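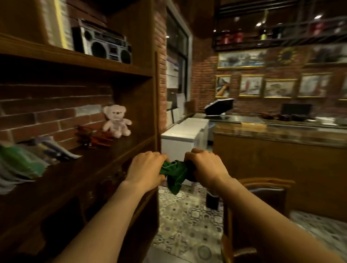 Green cloth, with the brick-backed shelves on the left.

From: Hanan Issa
To: furniture-makers list
Date: June 27, 2023
Subject: Re: Orndale dining chairs, seat height and glides

Vinh Diệp wrote:

> We have an order in for 46 of the Orndale side chairs for a small
> restaurant. The spec sheet gives a seat height of 18 inches but the
> sample I got measures closer to 18 and a half. The tables are already
> built and the apron is low. Has anyone else measured theirs? Also, the
> floor is soft pine and the owner is worried about the plastic glides.
> Is there a felt version that stays on?
>
> Vinh

Vinh,

I have four of the Orndales at home and put a tape on them last night. All four come out at 18 3/8 to the top of the front edge with nobody sitting in them. The sheet measures to the seat board, before the pad goes on. Kutmont does the same thing with their benches and it has caught me before. With a person in the chair the pad goes down a little over a quarter inch, so you end up near the number on the sheet.

What you want to check is the gap from the top of the pad to the underside of the apron. I like seven inches and would not go under six and a half. If you are short, ask Eyvindsson for the thin pad. It is not in the catalog, but they list it on the trade order form and it takes the same four screws. Lead time was five weeks when I ordered in the spring. They close for part of August, so get the order in before that.

I would not cut the legs. The back legs are raked and you have to take the same amount off all four at the correct angle or the chair rocks. Asger Bergmann did it on a set of eight and ended up shimming three of them.

On the glides – the stock ones are a nail-in type and they do mark pine. The stick-on felt pads last a month or two in a restaurant and then they slide off sideways. I had better luck with screw-in felt glides, one inch across, with a pilot hole drilled first. A box of 700 cost me less per piece than the small bags at the hardware store, and you will use 184 on this job with plenty left over for replacements. Tell the owner to have the floor swept well, as grit gets into felt and then it scratches too.

Aiguo Su had a question a while back about the Orndale armchair. The arms are 26 inches off the floor and will not go under most aprons, so keep those for the ends of the table.

If the thin pad does not work out, the Drostumness chair is a true 17 3/4 with the pad on. The back is plainer and it does not stack.

Can you post your apron height?

Hanan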